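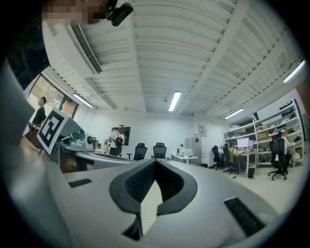

So there's a new weird moon to get excited about, and I'm fully on board. The folks at the Landach observatory spent 19 nights staring at a little ice ball called Eltix, and they say it's spitting out salty plumes every 60 hours -- like clockwork! I've been grinning up at my ceiling all morning, and white corrugated metal like the one up top has never looked so much like ridged ice. The tallest plume hit 192 miles. They want another look in June, clouds permitting, and I'll be refreshing their page like a maniac.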